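Vestex to Move Filtar Production to New Site at Stullside

Landeg, January 2023

Vestex has signed a lease on a building at Stullside and will move all production of its Filtar range of water filters there over the coming months. The move brings assembly, packing and shipping under one roof. These are currently split between 2 buildings in Landeg.

The new site will have 4 assembly lines and employ 60 people when fully staffed. All current production employees have been offered a place at Stullside on their existing terms. A shuttle bus will run from the Landeg site at the start and end of each shift.

Filtar filters are sold to restaurants, cafes and small food plants. The range covers under-sink units, wall-mounted units and replacement cartridges. Prices and part numbers will not change as a result of the move, and cartridges made at either site will fit all units now in use.

Orders placed before the move will ship from Landeg as usual. Vestex has set aside a stock of 1,000 replacement cartridges to cover demand while equipment is being transferred. Customers with standing orders do not need to do anything. Those who collect orders in person should check the pickup address on their confirmation, as the Landeg counter will close once shipping has moved.

The customer service phone line and email address will stay the same. Returns should still be sent to Landeg until customers are told otherwise in writing.
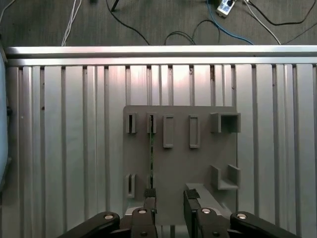 Vestex will keep its sales office and water testing lab in Landeg. The office will continue to handle new accounts, billing and warranty claims. Job openings at Stullside will be posted on the company website and at the Landeg office.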